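Notes on running the simulated bedroom demo for visitors, written up after the open day at Naltholm on 17 Nov 2022. The steps assume the Plostis simulator is installed and the bedroom file is in the project folder.

## Before the doors open

1. Start the simulator and load the bedroom file. Wait for the textures to finish loading before you touch the camera.
2. Set the time step to 3 ms. A larger step makes cloth sink into the mattress.
3. Cap the wrist speed at 100 mm per second. Visitors lose track of the arm above that.
4. Run one full reset and check the log for collision warnings.

## The bed station

Start visitors at the bed. It gives them familiar furniture to judge distance against.
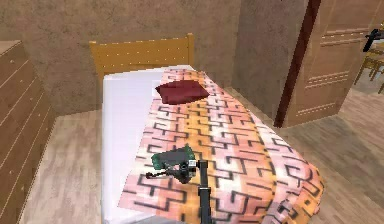 Cloth contact is the hard part of this station, and most questions will be about it. Let the wrist hover over the blanket first and point out the soft shadow under the gripper – visitors can use it to estimate the gap. The black key pattern on the blanket is also useful, as its lines distort where the fabric folds over the right side of the bed. Ask the group to watch the lines while you lower the wrist 300 mm from the start height in small moves.

If the arm stops early, open the contact panel and clear the force limit. Don't raise the limit during a tour.

## The floor station

Move to the view by the dresser. The target is the recurve bow on the floor, and the task is to plan a grasp at the dark grip section without catching the string. Talk through the plan before running it:

- Approach from directly overhead.
- Align the fingers across the grip.
- Close at low force, then lift straight up.

Set the planner timeout to 700 ms. With the default value the pause is long enough that groups start to drift off.

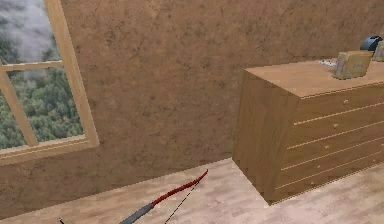
Nikzad wrote in afterward that the string should be set as a collision object before the first plan, as the planner otherwise treats the gap as free space and may route a finger through it. The setting is under Objects > Thin Parts, and it has to be applied again after each reset.

## Between groups

Save the log, reset both stations and reload the Wusa controller profile. Skipping the reload leaves the previous speed cap in memory.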